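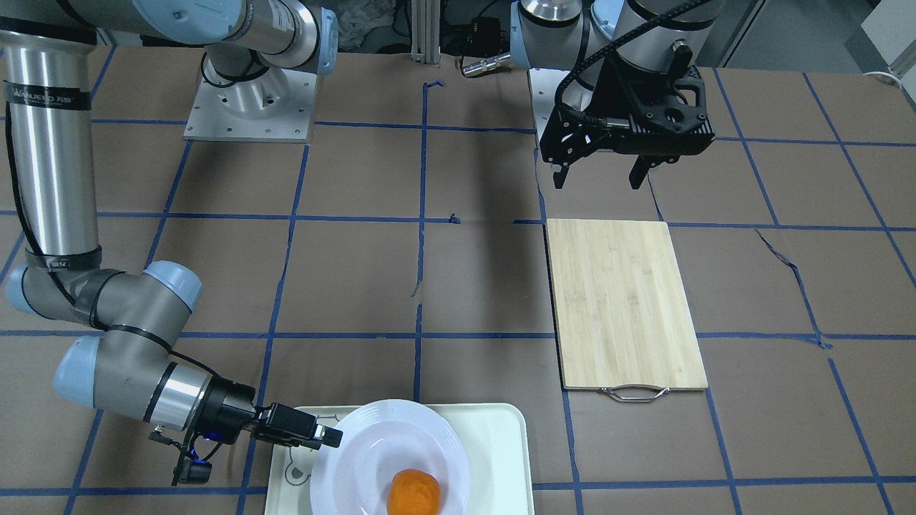

¿Con qué frecuencia hay que recalibrar la transformación cámara-base en una celda de dos brazos?
Cada vez que se desmonte el soporte de la cámara o la base de un brazo, y siempre antes de una sesión de evaluación.

nidska_lab
1 de marzo
Añado contexto. Proyecto de asignatura, grupo Posance. Tarea: llevar el plato de la bandeja a la tabla. Tenemos 97 demostraciones y el agarre por el borde falla en 8 de cada 10 intentos. Calibración rehecha ayer, mismo resultado.

bogale
Con 97 demos no esperes nada. Nosotros no vimos mejora hasta pasar de 2000.

kidus.alemneh
No estoy de acuerdo. Si el fallo es siempre en el contacto, más datos con el mismo error de altura no arreglan nada. ¿A qué cota entran los dedos?
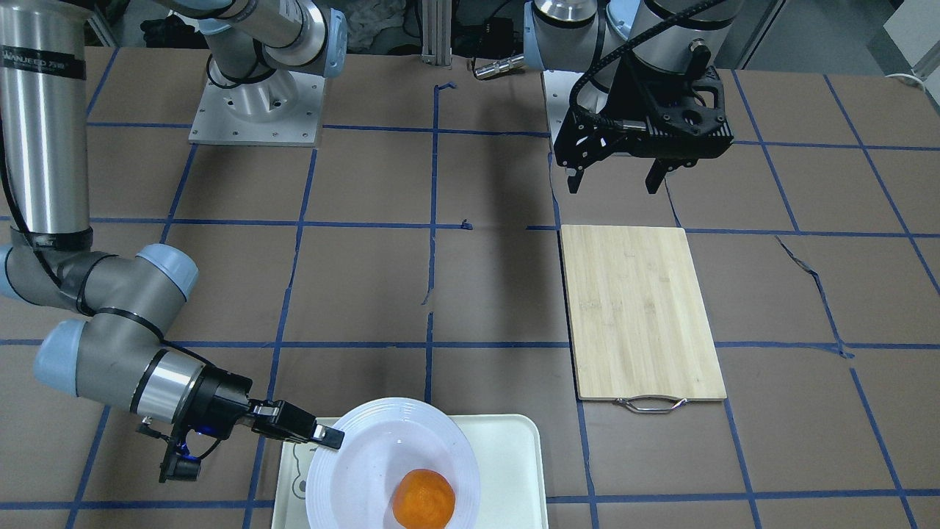 Foto: grupo Posance / nidska_lab

nidska_lab
Dedos en horizontal, puntas justo sobre el borde. El brazo izquierdo queda en espera, abierto y apuntando hacia abajo.

kidus.alemneh
Entonces baja la aproximación y cierra con un dedo por debajo del ala del plato. Revisa también el offset del TCP.

bogale
Sigo pensando que es cantidad. En Susdale entrenamos con 3353 episodios y la altura se corrigió sola.

kidus.alemneh
Con otra pinza y otro plato. No es comparable.

nidska_lab
Pruebo primero el TCP y pego aquí el log. La entrega es en abril.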